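The Blue Ones

1. May

Miłosz Baran started at Casonow in May, on the early shift, and for the first 4 days he was not allowed to touch anything blue.

He swept. He took cardboard to the baler and learned which of the two doors in the yard stuck. He was given a locker with somebody else's name still on the tape, Pawlak, and when he asked who Pawlak was the supervisor said it wasn't a person, it was the firm that made the lockers. He didn't believe this but he left the tape where it was.

The supervisor was a woman called Mrs Harl. She had been at Casonow since it was two rooms above a tyre shop, and she still talked about the building as though it were new and might be taken back. She wore her reading glasses on a bootlace.

On the fifth morning she called him over to the steel table at the end of the filling room.

"You've got steady hands?" she said.

"I think so."

"We'll see."

She gave him a cloth and told him to clean the table. He cleaned it. She bent down until her eyes were level with the top, looked along it towards the window, and told him to clean it again. After the third time he could see the ceiling lights in it, and the underside of his own chin.

"Now it's a table," said Mrs Harl.

2. Returns

The blue bottles were for Ovex. Ovex was a descaler for coffee machines, sold mostly to hotels, and it had been going out in the same small square bottle for as long as anyone in the filling room could remember. A hotel at Skullberg had sent back a whole pallet, saying the caps leaked. There was a letter with it, two pages long. Mrs Harl had read it out in the canteen, including the part about the carpet.

The pallet held 687 bottles, because the hotel had kept one to show its solicitor. Every bottle had to be emptied, rinsed, dried and looked at. Casonow wanted to know whether it was the cap or the neck.

"I think it's the neck," said Mrs Harl. "The office thinks it's the cap, because caps are cheaper."

Miłosz's job was the looking. He stood a bottle on the steel with its cap on and went round it. He took the cap off and went round the neck with the tip of his finger, then with a magnifying glass. If he found a nick or a ridge he wrote it on the sheet, and the bottle went into the crate on the left. If he found nothing it went into the crate on the right. He was to do two at a time, one capped and one open, so that he always had a whole one next to the one he was checking.

"Why?" he asked.

"So you don't forget what it's supposed to look like."

He thought this was a silly reason until about the middle of the morning. He had been staring into one small round hole after another and he could no longer have said if any of them were round. He looked across at the capped one. It stood there on the steel, square and plain, with its own blue hanging upside down underneath it. He went back to the neck in his hand and saw the ridge straight away.

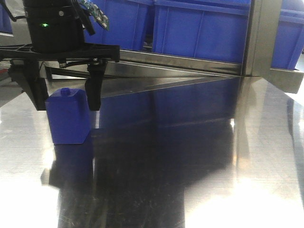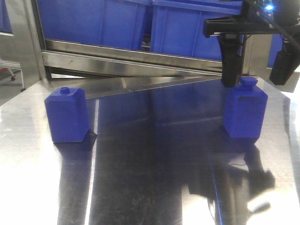 3. The left-hand crate

By the end of the second week he had done 281 of them. He knew this from the sheet. He would have guessed more.

He had stopped seeing the colour. On the bus home he noticed that other things were blue, a pushchair, a door, a man's anorak, and each time it gave him a small jolt, as if he had left something on the table and ought to go back. His sister asked him what he did all day and he said he looked at bottles. She asked what was in them and he said nothing, they were rinsed. She went back to her phone.

The left-hand crate was filling more slowly than the right. It was still filling. The ridges were nearly always in the same place, at the side of the neck, a raised line no longer than an eyelash. He could find it with his finger before he found it with the glass. He began closing his eyes to do it. Mrs Harl caught him at this and he thought she would be annoyed, but she took a bottle from the crate, shut her own eyes and ran her thumb round the top.

"There," she said.

"That's where they all are."

"Then it's the mould." She opened her eyes. "One mould. One side of one mould. How many of those have you got?"

He turned the sheet round so she could read it. She put her glasses on and went down the column with a pencil, moving her lips. Then she folded the sheet into her overall pocket and went upstairs to the office. He heard the door at the top close.

He had nothing to write on, so he cleaned the table. He did it properly, from the window end, and got down to look along it. There was a smear by the corner and he did that bit again.

She was gone for most of an hour. When she came back she had two cups of tea and a new sheet.

"They say do another 100," she said. "To be certain."

"Aren't they certain?"

"They're certain. They'd like it to be the cap." She put one of the teas down on the windowsill, well away from the steel. "They'll come round. It took them a year to come round about the yard door."

"It still sticks."

"They came round to the fact that it sticks."

Miłosz drank some of the tea, which had sugar in it. He didn't take sugar, but it was the first cup anybody at Casonow had made him, and he drank it all. Then he lifted two bottles out of the pallet box, stood them apart on the table, and unscrewed the cap from the one on the left.

He ran his finger round the neck. It was smooth all the way. He went round once more to be sure, and put it in the crate on the right, and reached for the next.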